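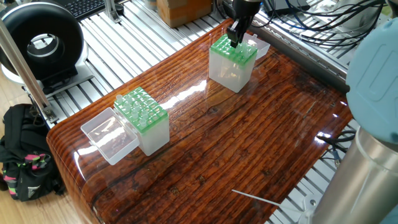
Grukotetti: item and map tables for Halász

README

Hello and welcome! Grukotetti is a fan-kept set of tables for Halász, the little mobile RPG that so many of us have sunk our evenings into. It covers the monsters, the drops and (my favourite part) the maps, and you're free to use it in your own guides, calculators or wikis.

What you get

monsters.csv has 295 rows, one for each monster, with level, element, home map and drop list. items.csv is the big one at nearly 2,000 rows, and it includes the seasonal gear from December, even the silly hats. maps.csv lists 90 maps along with their exits, so you can work out a walking route from the harbour to Drestano without getting flattened on the way.

Where it comes from

Most of the drop figures were logged by hand by Rocío Cuevas and me while we played, usually with the kettle on and the sound turned down. A drop rate only goes in once we've logged 1,000 kills of that monster. Anything short of that has a blank in the rate column, so please don't read a blank as zero!

Known gaps

The Groretti dungeon was reworked in the last update and its lower floors are still on the old numbers. Item colours are the names shown in the English client, and a few differ in the Spanish one (column name_es, about half filled in). Boss armour values are our best guess from damage tests, so treat them kindly.

Loading it

Files are UTF-8, comma separated, with a header row. If accented names come out as gibberish in your spreadsheet program, choose UTF-8 in the import window and have another go.

Fixes and favours

Corrections are very welcome, and a screenshot of the drop window helps us enormously. I usually merge them on Tuesday after tea.

Licence: CC BY 4.0. Please credit Grukotetti.

Maintained by Evaristo Beltrán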